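**Bovell adds a two-tier clear organiser to its Lasta desktop range**

*For release: April*

Home storage company Bovell has added a two-tier organiser to its Lasta range of clear acrylic storage. The new unit is meant for desks, dressing tables and bathroom shelves, and goes on sale this month through the Bovell website and in selected homeware shops.

The Lasta range began with a set of open trays for drawers. Customers liked being able to see what they had, but many wrote to ask for something that could stand on top of a desk and hold more without taking up extra width. The two-tier organiser is the company's answer to those letters.

It has an upper compartment split into left and right sections by a clear upright divider. Underneath is a single drawer running the full width of the unit. The body is transparent and the top panel is white, so that the top can be used as a small shelf for a lamp, a plant or a pair of glasses without everything below it looking crowded.

**Made for small things that go missing**

Bovell says the organiser was planned around the items people find hardest to keep in one place: spare keys, hair clips, charging leads, stamps, sewing thread, nail scissors, batteries and the many small parts that come with flat-pack furniture. The upper sections suit things that are picked up every day. The drawer is better for things that are needed once a week or less, and it can be pulled out fully for cleaning. 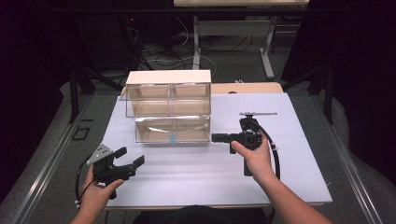
The company spent most of the winter on the drawer. Early versions were too shallow for a roll of sticky tape laid flat, and the front edge was hard to grip with damp hands, which matters in a bathroom. The final drawer is deeper and has a smoother front edge. It slides on the base of the unit itself and has no metal runners to rust or catch.

The drawer was also the part that testers at home had most to say about. Bovell lent the organiser to 80 households before settling on the final size. Most of them put it on a desk or a bedroom chest of drawers. A smaller group used it in the kitchen for tea bags, food clips and birthday candles, and the company has since added kitchen use to the care leaflet.

**Finish and care**

Clear acrylic scratches more easily than glass, and the leaflet that comes with the organiser gives simple advice on looking after it:

- Wipe with a soft damp cloth and a little washing-up liquid.
- Dry with a clean cotton cloth. Paper towels can leave fine marks.
- Do not use glass cleaner, bleach or scouring pads.
- Do not put any part of the unit in the dishwasher.
- Keep it away from radiators and hot hair tools.

Nail varnish remover will cloud the surface. Customers who plan to keep it in the organiser should stand the bottle in a small dish.

**Production and packaging**

The organiser is made for Bovell by Tănase, a family-run plastics workshop that has supplied the Lasta trays from the start. The first production run is 800 units. Of these, 400 will be sold online and the remainder will go to shops. A second run is planned for the summer if demand holds up.

Each unit is packed in a plain cardboard box with card corner pieces. The drawer is packed inside the body, and buyers should take off all wrapping before first use. No tools are needed and there is nothing to put together.

Spare drawers will be sold separately. Bovell decided on this after hearing from owners of the older trays, some of whom had thrown away a whole set because one piece had cracked. Dividers are fixed in place and cannot be bought as spares.

**Fitting in with the rest of the range**

The organiser has the same depth as the existing Lasta trays, so they line up when placed side by side. Trays can be put on the white top panel, but the company does not recommend stacking one organiser on another when the lower drawer is full, as the drawer becomes stiff under the extra weight.

Two more Lasta pieces are being worked on: a narrow pen stand and a low box with a hinged lid. Neither has a release date yet.

**Where to see it**

The two-tier organiser will be on show at the Mestine home and storage fair, where Bovell will share a stand with Tănase. Visitors can try the drawer, compare the unit with the trays and pick up the care leaflet. Orders placed at the fair will be delivered free of charge. The stand opens to trade buyers in the morning and to the public from midday.

Shops that would like to stock the Lasta range can ask for a sample through the trade page on the Bovell website. Samples are sent on loan and should be returned in their original box.

**About Bovell**

Bovell designs and sells storage for small homes. Its products include drawer trays, shelf boxes, hooks and labels. The Lasta range is its first in clear acrylic.

**Press contact**

Requests for review samples, product sheets and further details can be sent to the Bovell press office using the form on the company website.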